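Home Services Trials FAQ Contact

Chore Automation: Frequently Asked Questions

Maintained by Eamon Dolan, Simora, Todton office. Revised in October. Questions come mainly from laundries, rental managers and small shops considering a first machine. The tidying task used throughout is sponges and a wire rack, handled by arms with two-finger grippers.
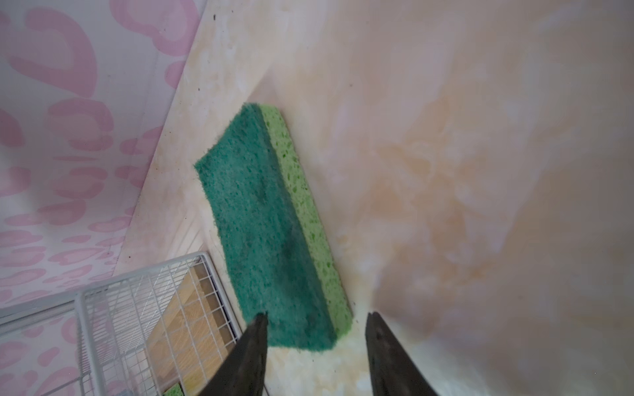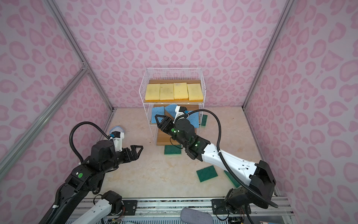
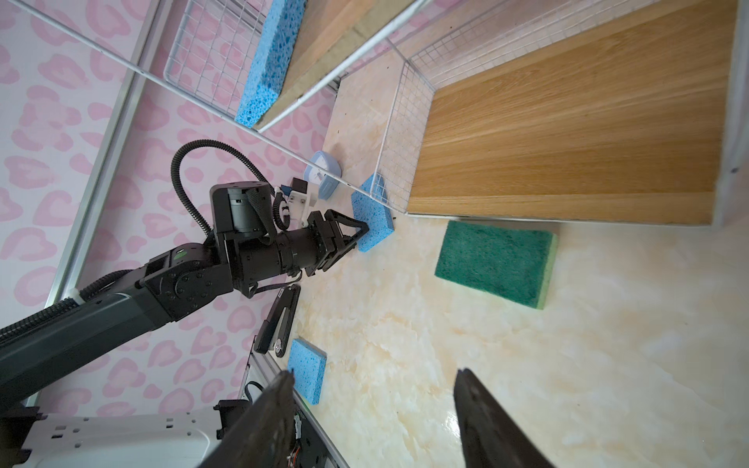
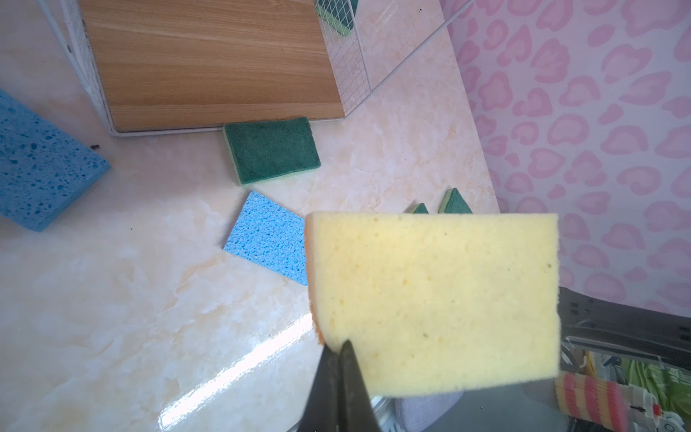 Sponge and rack task. The second view is the wide one; the other three are from wrist cameras.

Can a robot tidy a shelf today?

Under limited conditions, yes. If the shelf, the items and the lighting are known in advance, current arms can pick small goods off a flat surface and place them on a shelf at a useful success rate. Performance drops when the items change, when the shelf moves, or when something unplanned is lying in the work area. A store shelf at closing time has all of these conditions at once.

Why sponges?

They are cheap, they do not break, and they are harder than they look. A sponge compresses under the fingers, so the width of the grip is not the width of the part. A two-layer scouring sponge has a stiff face and a soft face, and the two deform differently when pinched from the side. Sponges are also light, and a fingertip that brushes one on approach tends to push it out of position. Sorting by type adds a recognition step, which for blue, yellow and green items is the easy portion of the job.

What does the wire rack add?

Clearance problems. A shelf with mesh sides restricts the directions from which a gripper can enter. The arm must bring the part in level, release it, and back out without catching a finger on the wire or dragging the neighboring part off the board. Thin white wire is also poorly captured by many depth sensors. We tell clients to assume that open shelving will take longer to set up than solid shelving.

Are two arms better than one?

For some chores. One arm can hold while the other places, or each can serve its own side of the work area. The cost is coordination. Both arms share the space in front of the shelf, and the software has to keep them apart. If the job consists of single light items with no need to hold anything open, price a one-arm cell first.

Why put a camera on the wrist?

A fixed camera gives the layout but loses the part when an arm or its cabling passes in front. A wrist camera gives a close view of the fingertips and the part during the last stage of the approach. The drawback is that a part held in the gripper can block much of that view. Most cells we quote use both types.

How fast is it compared with a person?

Slower. In our own bench work on mixed soft goods, a trained employee places an item in 2 seconds. The arm needs around 10. The arm can run unattended overnight, which narrows the difference over a full day, provided that it does not stop. Stops are the figure to ask any vendor about. Ask how many interventions per hour, who has to be present, and how long a restart takes.

What happens when an item is dropped?

That depends on whether recovery was part of the training. A system trained only on clean runs will often continue with an empty gripper. A system trained on recoveries will look for the part and try again. Items that fall outside the arm's reach have to be picked up by hand. Have the vendor drop something on purpose during the demonstration.

Which household chores are realistic now?

Floor vacuuming and mowing are established products. Arm-based chores are at various stages:

- Placing light, rigid or semi-rigid items on an open shelf: workable in a fixed cell.
- Loading a dishwasher: demonstrated, slow, sensitive to dish type.
- Folding towels: demonstrated on uniform stock.
- Folding mixed clothing: trial stage.
- Wiping a counter: workable if the counter is clear.
- Clearing the counter first: see the first question.

We do not currently recommend any arm-based system for an occupied private home.

And on the shop floor?

The case is stronger, because the work area can be fixed. Kitting, tray loading and restocking of a single product line are reasonable candidates. Our Sastex cell was set up for tray loading at the Mac an tSaoi packing plant, where it handles 4 product types. The plant asked for a fifth, a shrink-wrapped multipack, and we declined. The film reflected the work lights and the pick rate fell below what the line could accept.

How much training data does a new chore need?

There is no general number. For the Sastex cell, 42 hours of operator-guided runs were recorded before acceptance. Part of that was repeated after the tray supplier changed the rim height. Budget for repeat work whenever the packaging, fixtures or lighting change.

Do patterned or shiny surfaces matter?

Yes. Glossy surfaces produce glare that moves with the camera, and veined or printed surfaces make small parts harder to outline. Systems trained against a single plain background often fail when it is replaced. Training on varied surfaces helps. If your benches are polished stone or stainless steel, mention this at the inquiry stage.

Is it safe to work next to one?

Small arms with low payloads carry less energy than standard industrial units, but pinch points remain at the joints and fingers. A risk assessment is required for each installation. An arm sold as collaborative is not exempt, and the tool and the part are included in the assessment.

Can we send you our own items to test?

Yes. Send several of each item, including worn or dirty ones if those are what the machine will meet. Include the actual shelf or tray where possible. We return a written result with pick rate, placement error and a list of failures.

Contact: Simora, Todton | © Simora. All rights reserved. | Back to top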